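Writing a hand-change procedure that people follow (and what belongs in it)
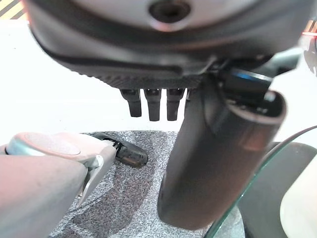
Who is allowed to clear the stop after a hand has been changed on the arm? The person who did the change clears it, after a second person has read the checklist aloud and signed it.

I put this first because it is the rule we argued over the longest, and I would like to hear how other labs handle it. The rest of our draft follows. English is not my first language, so please ask if a sentence is unclear.

1. The arm is parked in the service pose before anyone reaches over the tape.
2. Power to the hand is off at the cabinet. The software stop does not count.
3. Connector first, then screws. When mounting, the other way round.
4. After mounting, each finger is moved alone at the lowest speed, thumb last.
5. The payload value in the controller is changed to match the new hand, and the old value is written in the log.
6. First program run is at reduced speed with one person at the stop button.
7. Objects for the grasp tests stay out of reach of the fingers until step 4 is finished.

We have three kinds of hand, and the change happens maybe twice in a week. Comments are welcome, also the hard ones.

– t_wegener

muthu.a wrote:

Good list. I would move 5 before 4. If the controller thinks it still carries the old hand, the arm can sag or push up a little when the brakes release, and you want to be moving fingers at that moment with a correct payload.

On the signing: we tried two signatures at Lundorard and stopped after some months. People signed for each other without looking. Now we have one signature and a photo of the mounted hand in the log. I think a photo is harder to fake than a name.

Muthu Arumugam

t_wegener wrote:

You are right about 5 and 4, I will exchange them.

About the photo I am not so sure. A photo shows that the hand is on. It doesn't show that the screws have torque, and this was our problem in the spring.

ntombi_b wrote:

Do you have the torque value in the checklist? I don't see it. "Then screws" is not an instruction. Write the number from the manual of your hand next to the step, and name the tool which hangs at the cell. If there are three kinds of hand, then there are three numbers and, please, three printed cards. One card with a table is how the wrong line gets read.

filippos_z wrote:

I disagree a little with the whole direction here. Seven steps will become 15 when this thread is finished, and the student who changes the hand at 18:30 will do it from memory. At Skerkis we had a procedure with everything in it. It was correct and it lived in a binder.

What helped us more was to make the wrong order impossible. Our cabinet switch for the hand power takes a padlock, and the key for the hand bracket cover is on the same ring. You cannot open the cover without having been at the cabinet. For this step we don't need a sentence at all.

ntombi_b wrote:

Filippos, I like the key, but you still need the document. When the auditor came to us on a Saturday (yes, really) she did not ask about padlocks first. She asked for the risk assessment and then whether the written procedure was the same as what she saw people doing. It was different in two places and those were our two findings.

filippos_z wrote:

I don't say no document. I say a short one, on the cell, in large letters. The long one can be in the binder for the auditor.

ntombi_b wrote:

Then you have two documents, and one day they don't agree. We had exactly this.

anil_s wrote:

Some remarks from the maintenance side.

Rule 6 needs a number. "Reduced speed" means one thing to the integrator and another to the person who wants to go home. Many standards and manuals use 250 mm/s as the limit for manual reduced speed, so write it down and say if you go lower. We go lower with the multi-finger hands.

Rule 7 should also cover tools. I once found a hex key under a palm after the finger check. No damage, but only by luck.

And please add the cable. After each change somebody should bend the wrist joint slowly through its full range and look at the cable the entire time. We replaced one cable at around 700 changes and I believe half of the wear came from bad routing on perhaps ten of them.

Anil

t_wegener wrote:

Thank you, Anil. How do you count the changes? We have only the paper log.

anil_s wrote:

A small script reads the tool ID at start-up and adds one to a counter when it is different from before. The coupling is due for inspection at 3,000 and ours is now at 738, so we are relaxed. But the paper log said less than 500. People forget to write, the script doesn't.

muthu.a wrote:

Careful with tool ID if you have two hands of the same model. Ours reported the same ID for both, and the counter missed every change between them. We now give each hand its own serial in the config.

filippos_z wrote:

One question on rule 1. What does your tape mean? In our hall the tape is at one cell "do not enter while running" and at the next cell "do not store boxes". Visitors can't know.

t_wegener wrote:

With us it means the reach of the arm with the longest hand mounted, plus a margin. But I must admit that this is written nowhere. I will add it as rule 0.

Version two of the list will then have: tape meaning, payload before finger check, torque on a separate card for every hand, 250 mm/s or lower, tools included in rule 7, cable check. I keep the second signature for now, and Muthu can say later that he told me so.

ntombi_b wrote:

Put a revision number and a month on the card too. "September, rev 2" is enough. Old cards go in the bin the same day.

muthu.a wrote:

I would still try the photo together with the torque card in it. Costs nothing. Can you post rev 2 here when it is ready?

t_wegener wrote:

Yes, I will post it in this thread. The key ring from Filippos I must first discuss with our electrician.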